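Inicio | Tienda | Novedades | Revisiones | Contacto

Revisión de seguridad de la tienda de regalos Vondora
26 de diciembre de 2022

Pasada la campaña, y con los pies todavía doloridos, hemos recorrido el local de punta a punta con la lista en la mano. Dejo mis comentarios tal como los fui apuntando, que ya me conocéis y me enrollo.

1. Entrada y escaparate
[x] Felpudo bien pegado
[x] Persiana sube y baja sin tirones
[ ] Regleta de las luces: tiene 144 bombillitas enchufadas y quiero cambiarla por una con interruptor.

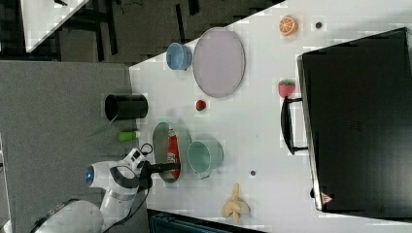 2. Estanterías y peluches
[x] Baldas Skandine atornilladas a la pared
[ ] Etiquetas de edad: a los peluches de Fimlow les faltan en la balda de abajo, justo la que alcanzan los pequeños. Hay que tirar de cada costura y de cada ojo antes de volver a colocarlos.

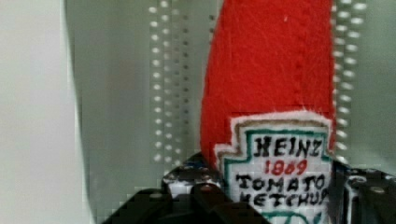 Desde el turno de tarde nos piden que los muñecos con piezas pequeñas suban a la tercera balda, porque en noviembre un niño ya se llevó un botón a la boca y menos mal que su madre estaba atenta.

Pues tienen toda la razón, y queda apuntado para esta misma semana.

3. Mostrador y artículos de broma
[x] Tijeras y cúter guardados en el cajón
[ ] Velas Talpur lejos del calefactor (mínimo 30 cm, por favor) 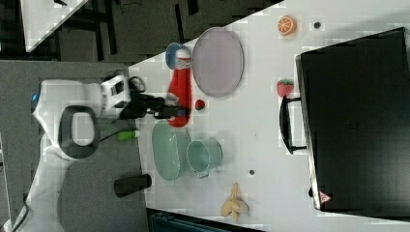 Los artículos de broma que imitan comida me preocupan un poquito más, con lo bonitos que son. Van siempre en su cesta y con el cartel de «no comestible» bien a la vista. Un bote rojo con tapón blanco, como el de la foto, cualquiera lo toma por salsa de verdad, así que nada de dejarlos junto a la merienda del personal.

4. Almacén
[x] Extintor accesible
[ ] Pasillo despejado: quedan 3 cajas del pedido de 2000 bolsas delante de la puerta trasera.
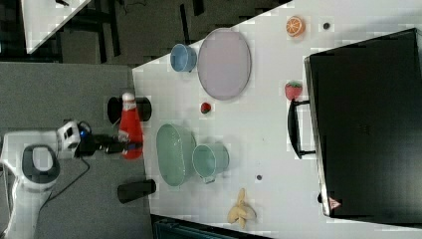
Bote rojo tumbado al borde de la mesa.

[ ] Revisar también la bombilla del fondo, que parpadea.

Contacto: en el mostrador o por el formulario | © Vondora Regalos | Volver arriba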